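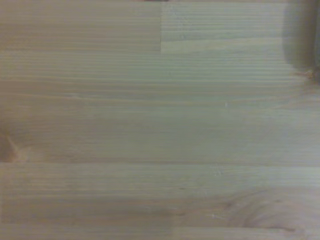

The kitchen table is a piece of furniture at which a household eats, argues and opens its post. It differs from the dining table chiefly in being used.

History

Large houses kept a heavy table for the cook, scrubbed with sand and seldom seen by the family. As the cooks left, the family moved in. By the time smaller homes were being built with a single room for cooking and eating, the table had become the main surface of domestic life, and has rarely been clear of it.

Size and form

Most seat four in comfort or 6 at Christmas. A common length is 152 cm, which suits neither the room nor the cloth bought for it. Drop-leaf types save space until the leaf is raised, after which it tends to stay up – usually under a pile of newspapers.

Regional customs

In Clorcombe the seat nearest the stove goes to the eldest person present, who then has to get up and stir things. The Verach valley holds a table fair each May, where 9 classes are judged, among them "best repaired leg". Entries must have been in daily use, and crumbs are not held against them.

See also
Sideboard
Stool
Tablecloth

Last edited 2022-12-21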